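Dremau Whiteboard Set

README, version of November 11, 2020

This is the data of the student project Dremau, made in the robotics club during the autumn term. The set has recordings of two robot arms working with a small whiteboard on a table. We share it with other clubs and with the students who will continue the work after us.

What is inside

The set holds 2,227 recordings. Each one is a folder with the video from the head camera, the joint positions of both arms, the state of both grippers and a short text file with the name of the task. The folder "trilon" has the older recordings, made with our first control program. The folder "beddoe" has the newer ones. Please do not mix them without reading the notes on time below.

In 135 recordings the task was not finished. We kept them in a separate folder named "stopped", and they can be useful if you want to train a program to notice mistakes.

How the recordings were made

One student drives both arms and a second student watches and writes the log. Before a recording starts, the whiteboard is put upright near the middle of the table, with the white side to the camera. The driver then brings the grippers to the board and does the task which is written on the sheet.

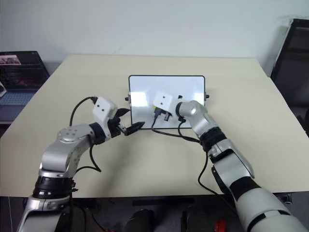 A recording ends when the driver presses the pedal, also in the case that the task went wrong. After this the arms go back to the start position, but this movement is not saved.

Known problems

The ceiling lights reflect on the board. We tried to turn it a little, with small success.

In "trilon" the clock of the left arm is late by five video frames. The script fix_time.py corrects this.

Some log files have the wrong name of the driver. Please do not use this field.

Use

You can use the data for study and for club work. If you write a report with it, please name the project. The people in it were Emília Kopecký (recordings and this text), Gwion Phillips (control program) and Si-eun Ra (logs and checking). Questions about the scripts should go to Gwion.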